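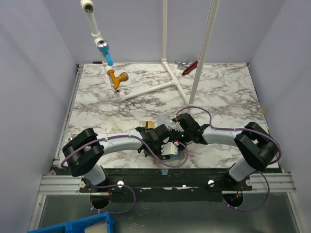

The night bus out of Hundgate

Saturday, quarter to midnight, stand four. Rain. Two people under the shelter and a third in the chip shop doorway, watching for headlights. The 26 is the last one out and everybody knows it.

Rezaul Akanda drives it. Has done for years, four nights a week, Hundgate to Arnaud and back by way of every village with a pub. Flask on the dash, radio low. "You get to know who's going to sleep past their stop," he says. He wakes them up. Not in the job description.

The route nearly went in October. Council wanted to save money, put out a survey, got over 90 replies, most of them handwritten. Nurses coming off the late shift. Kitchen staff. A man who visits his brother. Ludivine Masson washes pots at a hotel in Arnaud and wrote 2 pages, both sides. A taxi home would eat half her night's pay, so she'd of had to quit.

So it stays, for now. One trip fewer midweek, fare up a bit. The shelter still leaks and the timetable on the pole is teh old one.

Past the quarry the road goes properly dark. Somebody's eating fries. Masson gets on at the hotel gates, coat over her uniform, nods, takes the seat behind the driver. They talk about the football, mostly. Then her stop, and the doors, and he waits with the lights on until she's got her key in.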